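Kitchens to get their own power rules at Feltside

February 2018

The residents of Feltside have voted, after a meeting longer than most marriages, to stop making toast and tea at the same time.

The vote ends a winter of blown fuses in the 90-unit building, where the wiring is older than most of the tenants and considerably less flexible. From March, anyone on the shared kitchen circuit is asked to run one heating appliance at a time between seven and nine in the morning. The toaster counts. So does the kettle, and so does the thing Dymphna Ní Chonaill insists is a foot spa.

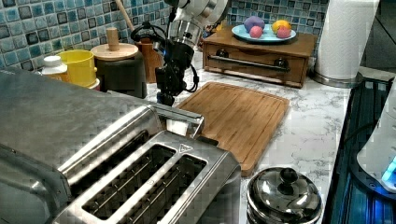
What the power bill says

The building went dark 11 times over the winter, always at breakfast. Each call-out cost $641, a sum the owners' group could have spent on a new front door, or on a very good breakfast elsewhere.

Electrician Jarlath Ó Briain told the meeting that a proper fix would mean a second circuit on every floor. He was thanked warmly and asked to sit down.

Cold food remains unregulated. Residents may slice, spread and chop at any hour, and a leaflet slipped under doors last week goes so far as to suggest muesli.
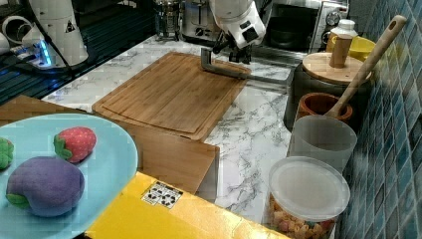

Bamboo board on a marble-patterned counter.

Enforcement is the soft spot. There will be no fines and no inspections — only a chart in the laundry, on which neighbours may write down their preferred toast times in pencil. By the end of the first evening it had three names on it and an argument in the margin.

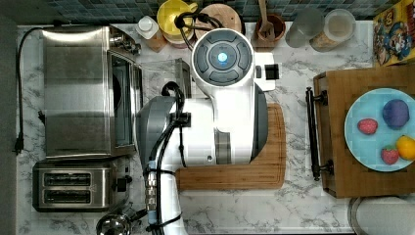
Gobnait Hegarty said she had paid her levies on time for years and would have her crumpets at eight, with tea, and the building could do as it liked.

The rule will be looked at again once the weather warms up.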